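Sortierwanne

Eine Sortierwanne (auch Sichtwanne, regional Kramkiste) ist ein oben offener, meist rechteckiger Behälter, in dem gemischte Kleinteile gesammelt, ausgelegt und nach Art oder Zustand getrennt werden. Sortierwannen werden in Fundbüros, Gebrauchtwarenhäusern, Spielzeugwerkstätten und Verpackungsbetrieben verwendet. Von der Lagerkiste unterscheidet sich die Wanne dadurch, dass die Gegenstände nur kurz darin verbleiben und nicht gestapelt werden.

Bezeichnung

Der Ausdruck ist im deutschen Sprachraum nicht einheitlich. In Gebrauchtwarenhäusern wird häufig von der Wanne gesprochen, in der Verpackung eher vom Sortierkasten. Margarida Barros schlug in ihrem Handbuch zur Warenannahme vor, nur Behälter mit geschlossenem Boden und mindestens einer schrägen Wand als Sortierwanne zu bezeichnen. Durchgesetzt hat sich diese Einschränkung nicht. Die Werkstätten in Dandholm führen auch flache Bleche mit aufgebogenem Rand unter demselben Namen.

Aufbau

Der Boden ist eben und in der Regel glatt, damit sich flache Teile mit der Hand oder einem Schieber aufnehmen lassen. Die Seitenwände sind gerade oder leicht nach außen geneigt. Bei vielen Ausführungen fällt mindestens eine Wand schräg zum Boden ab, sodass aufgelegte Teile nach unten rutschen und nicht in der Kante hängen bleiben. Eine erhöhte Rückwand verhindert, dass Gegenstände beim Einschütten über den Rand fallen.

Als Werkstoffe sind Stahlblech, Aluminium und Kunststoff üblich. Metallwannen sind schwerer und lauter, vertragen aber scharfkantige Teile besser. Das Modell 456 der Firma Kullus ist 85 cm breit und hat eine Wandhöhe von 20 cm. Einzelne Bauarten besitzen kleine Bohrungen im Boden, durch die Reinigungswasser abläuft oder mit denen die Wanne auf einem Gestell verschraubt wird.

Inhalt

Der Inhalt einer Sortierwanne ist selten einheitlich. Typisch sind Spielfiguren, Sandspielzeug, Bürsten, Küchenhelfer, Schaufeln und Werkzeuggriffe. Lange Gegenstände mit Stiel liegen oft diagonal und verdecken kleinere Stücke. Sie werden deshalb meist zuerst entnommen. Runde und weiche Teile sammeln sich in den Ecken, vor allem wenn die Wanne beim Abstellen gekippt wurde.
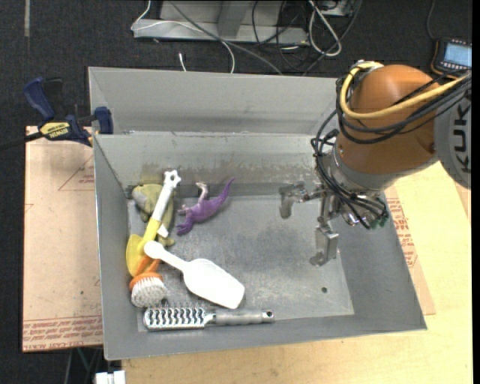
Graue Metallwanne mit olivgrüner Spielfigur und einem gelb-weißen Gerät mit Stiel

In der Warenannahme gilt eine geringe Füllung als günstig. Custódio Figueiredo beschreibt für das Gebrauchtwarenhaus in Cledport ein Verfahren, bei dem die Wanne höchstens bis zur halben Bodenfläche belegt wird. Die freie Hälfte dient zum Wenden und Ablegen der Stücke. Verschmutzte Teile kommen in einen eigenen Behälter, Teile mit Batteriefach werden geöffnet und geprüft.

Gebrauchsspuren und Reinigung

Metallwannen nutzen sich vor allem am Boden und an den unteren Wandabschnitten ab. Feine Kratzer entstehen durch Schieber und harte Kanten. An schrägen Wänden bilden sich waagerechte Streifen aus Abrieb und Rückständen, die je nach Inhalt grau, braun oder schwärzlich ausfallen. Die Funktion beeinträchtigen sie nicht, solange sie nicht klebrig sind.

Gereinigt wird mit warmem Wasser und einem milden Spülmittel. Angetrocknete Reste werden eingeweicht und mit einem Kunststoffschaber gelöst. Stahlwolle hinterlässt auf blankem Blech Riefen, in denen sich neuer Schmutz festsetzt. Bei Wannen für Kinderspielzeug ist in Cledport eine Reinigung nach jeweils 2 Füllungen vorgesehen. Die Wanne wird anschließend zum Trocknen schräg gestellt.

Varianten

Die Kippwanne ist an einer Längsseite gelagert und lässt sich nach vorn entleeren. Die Stegwanne hat herausnehmbare Trennwände. Unter der Bezeichnung Ramanauskas ist eine stapelbare Form mit umlaufendem Wulstrand verbreitet, die ohne Gestell auf dem Tisch steht. Für Kleinstteile wie Knöpfe oder Schrauben werden flache Schalen bevorzugt.

Siehe auch

Eurobehälter
Schütte
Setzkasten
Sichtlagerkasten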